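Workshop > Notebooks > Shelf and Stock Practice > June

NOTEBOOK ENTRY, JUNE
Snack aisle: handling of small packets, basket loading and return to bins

1. Purpose of the entry

This entry records the June working session on the snack aisle and sets out the handling method now in use for small crimped packets. It is addressed to colleagues who will work the same aisle and to those at the Ostlow workshop who maintain the written procedure. It replaces the loose sheet formerly kept inside the cover of this notebook, which may be discarded.

The session had two parts. The first was the collection of small packets from the shelving into a hand basket, as a shopper or a picker would do. The second was the sorting of a mixed basket back into the bins. Both parts were carried out in the aisle itself during opening preparation, beginning at 8 in the morning. The practice bench at the workshop was not used. Colleagues have observed on several occasions that the bench gives too much elbow room, and that habits learned there do not carry over to a narrow aisle.

2. Stock concerned

Two lines account for most of the handling. The first is a seaweed roll with salted egg yolk, sold in a white packet with purple borders. The front reads 海苔卷咸蛋黄 in large characters, with 香酥卷卷 爽脆海苔 in a smaller line. The same snack is also kept in a larger white bag with a purple top and two cartoon faces. The second line is the pink-and-white 趣多多 cookie packet.

For the purposes of this notebook the first line is entered as "seaweed roll, small" or "seaweed roll, bag," and the second as "pink cookie." Previous entries used "purple" and "pink" alone. The word "purple" is no longer sufficient, as it has been applied at various times to both sizes of the seaweed roll and to the lavender bin. Colleagues are asked to use the full names on tally sheets and on the Plultell labels.

3. Collecting from the shelf

The agreed method is to gather the small seaweed rolls as a stack, with the fronts facing the same way, and to lower the stack into the basket as one unit. The left hand supports the lower edge with the fingers curled underneath. The right hand steadies the front packet from above, using the thumb and fingers at the top. Pressure should be kept to what is required to stop the packets sliding. The contents are brittle, and a packet squeezed at the middle will be full of crumbs when opened.

The hold was adopted after a comparison with two others. Gripping the stack by the crimped tops alone is quick, but the rear packets drop out as soon as the wrist turns. Holding the stack flat between two palms is secure but places the load on the rolls themselves. Supporting from below is slower by a small margin and was preferred by all who tried it.

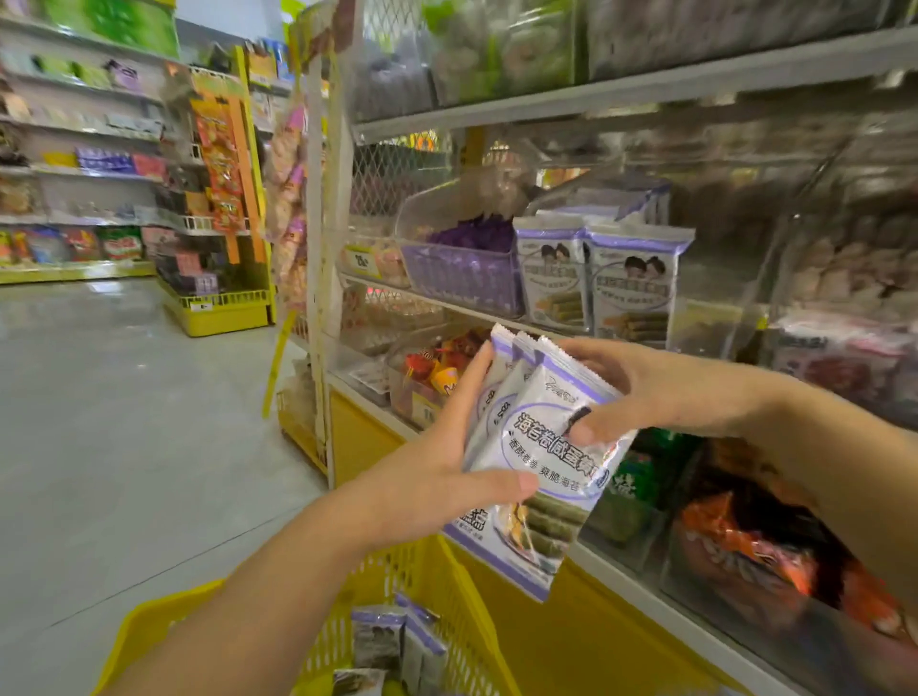 4. Basket placement

The yellow baskets are satisfactory for this work. The following points were agreed and should be treated as standing practice.

The basket is to be placed below the shelf being worked, close enough that a stack can be lowered without a step. Where the aisle is busy, the basket is to be kept against the base of the shelving and never in the middle of the walkway.

Handles are to be folded down on the rim before loading begins. A raised handle catches the forearm on the way in, and a packet knocked at that point generally goes to the floor. Packets that have fallen are set apart and are not returned to the bins until the seals have been examined.

Small packets may be stood on edge at first. Once the bottom of the basket is covered they will lean and slide of their own accord, and there is no benefit in correcting them one at a time. The exception is any basket intended for a count, for which see section 6.

The slots in the basket walls have given rise to a question about snagging. The serrated edge of a small packet can enter a slot if the packet is pushed down along the wall. In the June session this occurred 3 times. No tear was found, but the packet must be backed out gently. Pulling it through from the outside is not permitted. The written procedure does not mention this at present, and a sentence should be added.

5. Bins and labels

The clear bins are well suited to bags and less so to small packets. A small packet that slips down behind its neighbors lies flat on the bottom of the bin and is easily missed when the bin is refilled. Colleagues refilling a bin should therefore run a hand along the bottom before adding stock – the practice takes a moment and has already brought several old packets to light.

The position of the lavender bin was discussed. Its color is close to that of the purple-wrapped snacks, and there was concern that a quick glance would not show whether it was full. The view of the group was that it should remain where it is for the present. Moving it would separate it from the large seaweed roll bags, and those who restock in the early morning have become used to finding purple wrappers together. The matter may be reopened when the aisle plan is next revised.

Price labels on the shelf edge are to be left in position during handling work. If a label is found loose, it is to be pressed back and the position noted here. Labels are not to be moved to a neighboring shelf to make room, even for a short time. The Mamani order form refers to stock by label position, and one label in the wrong place produces two wrong lines on the form.

The candy bin on the lower shelf was outside the work of this session and no change to it is proposed. Colleagues should note only that it sits directly in the path of a stack on its way down to the basket. The stack should be brought forward, clear of the shelf edge, before it is lowered.

6. Sorting a mixed basket

The second part of the session dealt with baskets in which both lines had been put together. This is the ordinary condition of a basket returned from the counter, and the procedure had until now treated it as an exception.

The sorter stands over the basket and works with both hands. The pink cookie is taken out first. It is usually the smaller group, its color can be picked out at once, and its removal frees space along the side of the basket for the fingers. The seaweed rolls are then drawn together toward the center, turned so that the fronts agree, and lifted in stacks by the hold described in section 3.
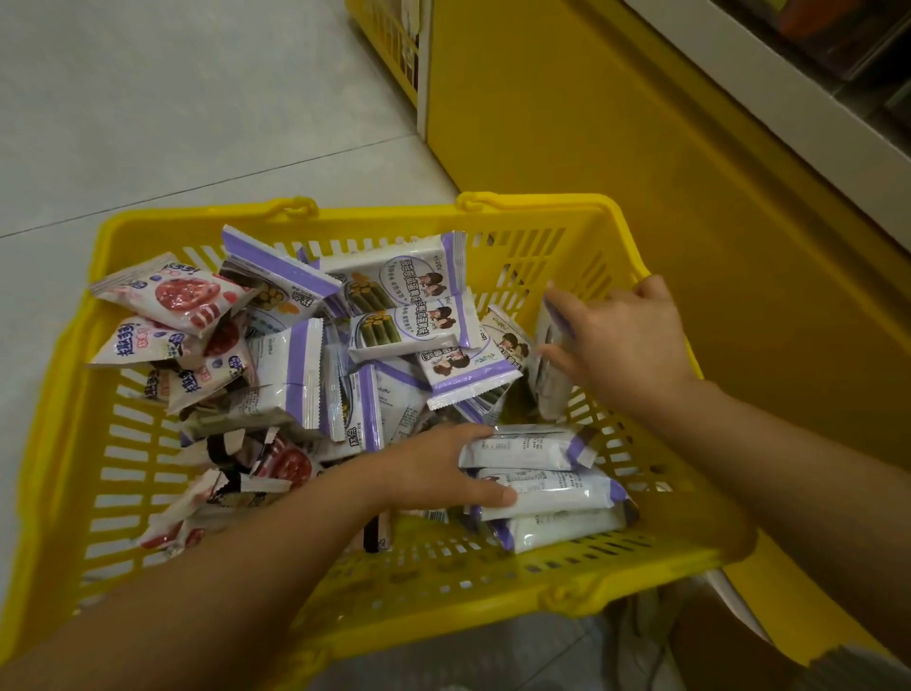 It is important that the two groups be separated before any turning or straightening is attempted. In an earlier trial the sorter straightened everything in the basket and then divided it, which meant that most packets were touched twice. The time for one full basket under that arrangement was 9 minutes. Under the present order the work is noticeably shorter, although the sheet for the second run was mislaid and no figure can be given. The run should be repeated with a fresh sheet.

Packets lying against the wall call for particular attention. They tend to be partly covered by the sorter's own forearm and are left until last without being noticed. The recommendation is to lift both arms clear of the basket once, about halfway through, and to look along all four walls before continuing.

For a counted basket, packets are to be taken out in stacks of equal size and laid on a tray, and the tray is counted. Counting inside the basket is discontinued. The last count made inside a basket gave 57 packets, and the tray count that followed did not agree with it. Overlapping packets were the evident cause: a crimped purple edge showing from under another packet was entered as a packet by one person and passed over by the other.

7. Condition of packets after handling

A sample of small seaweed rolls was examined by touch and by eye after both parts of the work. The seals at top and bottom were sound in every packet in the sample. Light creasing was present at the corners of more than 8 packets. Creasing of this kind does not affect sale. It does affect how well a packet stands in the bin, and creased packets should go to the front, where their neighbors hold them upright.

The pink cookie packets were not sampled. A sample should be taken at the next session, as the contents are of a different shape and may press on the wrapper in other ways.

8. Matters outstanding

– Add the note on basket slots to the written procedure (Ostlow).

– Reprint the Plultell labels with the full line names. The old ones may be used up on trays but not on bins.

– Repeat the timed sort with the present order of work and keep the sheet in the pocket at the back of this notebook.

– Ask Plumis whether shallower trays can be supplied. The current trays are deep enough that the last stack has to be tipped out, which undoes the facing.

– Sample the pink cookie packets for creasing and seal condition.

– Confirm whether the larger bags are to be included in the handling method or given a page of their own. The present view is that they need their own page, as the hold in section 3 was worked out for small packets only and the larger bags have not been tried with it.

9. Note on the use of this entry

Sections 3, 4 and 6 may be copied to the aisle card as they stand. Section 5 is for information until the aisle plan has been revised. Corrections should be written in the margin and initialed, with the old wording left legible. Entries made in pencil will be inked over at the end of the month.

The baskets were emptied and stacked at the end of the session, and the trays went back to the workshop with the tally sheets.

Ostlow Workshop, Shelf and Stock Practice | Contact the notebook desk | For internal circulation | Back to top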